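How to Request Photographs and Interviews for Entertainment Coverage

Guidance for contributors to the Hulthorpe culture and celebrity desk

This page explains how contributors should approach publicists, agencies and event organizers when preparing stories on actors, musicians and other public figures. It applies to staff writers and freelance contributors alike. Questions not covered here should be sent to the contributor desk, managed by Dinesh Cassim.

Before you make a request

Confirm that the story has been approved and has a working headline. Publicists will ask for both, and a request without them is usually set aside. Check the contact register for an existing relationship with the agency. The register currently holds 784 entries, and many list a preferred method of contact. Where an agency such as Sikder represents several people named in the same story, send one request covering all of them.

Writing the request

Keep the message to 200 words or fewer. State the name of the publication, the subject of the story, the deadline with its time zone, and whether you are asking for an interview, a written comment or pictures. Do not promise placement, length or a favorable tone.

If the story concerns a relationship, an engagement or a separation, say so plainly in the first paragraph. A publicist who learns the true subject later may withdraw the comment, and the desk will generally honor that withdrawal if the original request was unclear.

Allow one full working day for a reply. Requests sent after 4 p.m. are treated as received the next morning by most agencies.

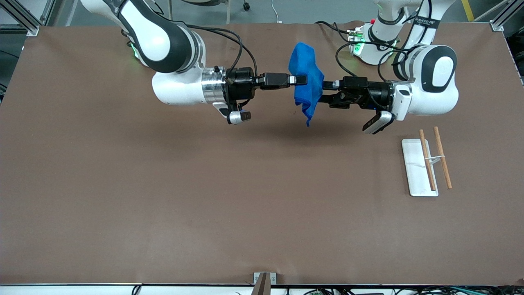
Photographs from premieres and award ceremonies are subject to separate terms. Read the license before downloading, and note whether it permits cropping, color correction or use on social media. Captions must name every identifiable person and must describe clothing only as far as the picture supports. A bright blue cloth with soft folds may be called exactly that; it should not be called silk or satin unless the designer or the organizer has confirmed the fabric in writing. The same rule applies to jewelry – a ring is a ring until someone with knowledge of it says more.

Recording the license

Enter each picture in Orkik on the day it is received. Complete the source, credit line, expiry and permitted uses. The credit field accepts 138 characters, including spaces. If the required credit is longer, place the remainder in the notes field and alert the copy editor.

Pictures supplied for the Cliturdale film festival in November carry their own credit line and may not be reused in later stories without fresh permission.

Handling comments and refusals

Quote written statements as supplied. Spelling may be corrected, but wording may not. When a representative declines to speak, write that the representative declined to comment. When no answer has arrived by the deadline, write that the representative did not immediately respond. The two phrases are not interchangeable.

Remarks made by a public figure on a television program or podcast may be quoted without a request, provided the program is named and the recording has been checked. A joke should be identified as a joke in the text and in the headline.

Send the completed story, the correspondence and the Orkik reference together to the contributor desk.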